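3.2 Collecting the garment demonstrations

Demonstrations for the Calport garment set were recorded in lived-in bedrooms, with the bedding and belongings left as they were. Each demonstrator worked with a pair of hand-held grippers, one in each hand, and carried out the task directly on the bed. We had tried remote control of the Arkard arms in an earlier round and dropped it for garments. Demonstrators could fold a towel that way, but a padded sleeve slid out of the jaws before they could feel that it was going, and most attempts had to be stopped.

The hand-held tools close on the cloth with two facing pads. Because the demonstrator moves the tool with the wrist and forearm, the paths recorded are close to those of ordinary folding. The main cost is reach. A person will lean over a bed and twist in ways that a fixed pair of arms can't follow, and paths of this kind were removed at the checking stage described in Section 3.4.

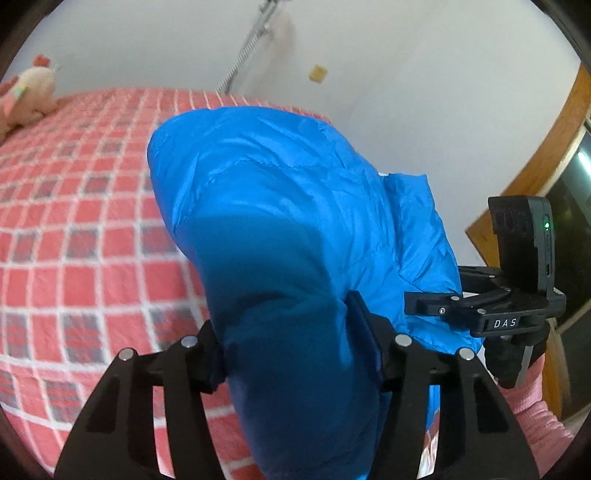
Figure 4. Two hand-held grippers on a blue quilted garment during a bed-top demonstration.

Padded garments gave the most trouble. The filling springs back after a fold, so a sleeve laid across the body seldom stays where it was put. Demonstrators were told to lift first and fold second, and to keep one gripper on the cloth while the other changed its hold. We set no fixed order for the sleeves. Of the 401 demonstrations recorded at Mostivstead, 280 passed checking and were used for training. Those thrown out were mostly cases in which both grippers let go together, or in which the demonstrator pressed the garment flat with a bare hand.

Shiny shell fabric raised a second problem. Creases catch the light and can look like seams, and a seam is one of the few steady cues to where a garment's parts lie.
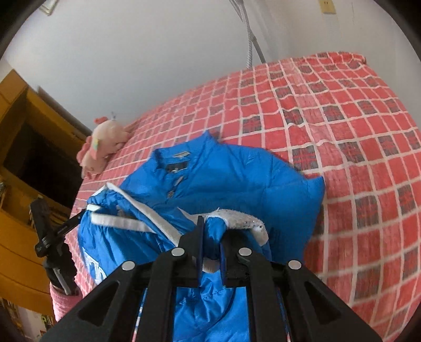 The policy was given no garment labels and no marked grasp points. It received the camera views, the gripper openings and the tool positions over a short window, and it predicted the next stretch of motion for both arms. We trained 3 versions from different random starts and report the mean. Training followed the Talebi recipe without changes, apart from a longer window for padded items.

Each demonstrator practised on 6 garments before recording began, and the practice runs were not kept. After practice, the demonstrators' grasps became slower and fewer, with less picking at the edges of the cloth.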